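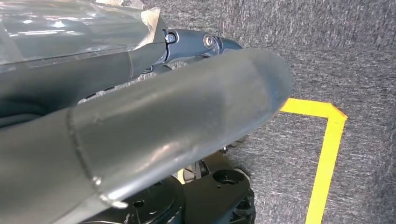
Smooth grey metal with a soft shine, and the faint scuffs and smudges that show up near a rounded end.

Cleaning metal without making it worse

I love a good polish. Give me a wet afternoon in May, a pile of old cotton vests and the radio, and I'm happy until tea time. But it took me years (and one ruined kettle) to learn that most marks on metal want far less effort than I was giving them, so I've put my favourite tricks on one page.

Start with warm water and a drop of washing-up liquid. Really, start there every time! I used to go straight for the cream cleaner, and half of what I was scrubbing at was just greasy fingerprints. Wipe, rinse with a second cloth, then dry straight away with a third. The drying matters more than the washing if you live in a hard water area like ours, where a tap left to drip dry has spots on it before you've put the kettle on.

Brushed or satin finishes
Look closely and you'll usually find fine lines all running the same way. Always wipe along them. Going round in circles drives the muck across the grain and leaves those cloudy swirls that only show when the sun comes in. For fridge doors I finish with two drops of baby oil on a dry cloth, buffed until the cloth slides — lovely, and it keeps the fingerprints down for a good few days.

Seams and ridges
Any join collects dirt. An old toothbrush is fine, but a wooden cocktail stick wrapped in a scrap of damp cotton is even better, and it won't scratch. My neighbour Jingyi Tian does the rim of her pressure cooker this way and it looks new.

Limescale
White vinegar, half and half with water, on kitchen roll wrapped round the tap. Leave it for 5 minutes, have a look, and give it another 5 if it's stubborn. Rinse very well. Keep it away from marble and limestone worktops, and don't use it on gold-coloured or plated taps at all. Never mix it with bleach or use the two one after the other.

Burnt pans
Bicarbonate of soda and just enough water to make a paste. Spread it on, go and do something else, come back and rub gently with a soft sponge. Not for aluminium, though, which goes dull and dark. For aluminium I boil up water with a few slices of lemon in the pan, and it comes up beautifully.

Light rust on tools
Crumple a bit of kitchen foil, dip it in water and rub. I did a whole tin of spanners like this and couldn't stop grinning! Dry them somewhere warm, then wipe with a thin film of oil before they go back in the drawer. Mulugeta Gebremichael wrote in to say he keeps sticks of blackboard chalk in his toolbox to soak up the damp, and I've copied him ever since.

Scuffs that won't shift
If your fingernail catches in it, it's a scratch and no amount of soap will help. If it doesn't, try a clean pencil rubber. Yes, a pencil rubber! It lifts the grey marks that other metal leaves behind, and black shoe marks off the kick plate on the back door too. Test a hidden corner first if the metal is painted or lacquered.

Cloths go in a hot wash with no fabric softener, or they'll smear next time.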